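Notes for the talk, packing hall project
Devendra Mathur, Holldale site, April 19, 2021

Start slowly. Say thank you to Felthorpe for the invitation. Many people in the room will come from the office side, so explain first what a packer does.

Our packers fill bags for small shops. The line is called Prandia, after the customer who asked for it first. Before October, 14 people stood on it and every bag was filled by hand. A good packer closed 105 bags in one shift. I did this job myself for two winters and my wrists still remember it.

(Pause. Ask who has worked on a line.)

Then came Pal. This is the name the packers gave to the two-arm station, and the name stayed. We did not lose any packer, but the work became different, and I want to be open about that. Before, you finished a bag and it was yours. Now you stand beside the station, you watch, you put things right with your hand when it is needed. Some people like this. Two of them asked to go back to the old tables, and we said yes.

Soft bags are the difficult part. A box keeps its shape, a bag does not, and the handles go where they want.
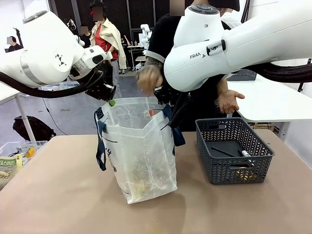 So the skill did not go away, it moved. Our best packers are now the ones who see early that a bag will fold, and they have learned to write this down in the shift book. The book has 1037 entries. Please mention that we pay an extra hour a week for the writing – it was the packers who asked for it.

Training: two days, then one week with a colleague. The first plan said half a day, which was my mistake.

Last point, if there is time: the noise. People talk less on the line than before, and they told us they miss it. We have moved the stations closer together. I will ask them again in October.

Questions.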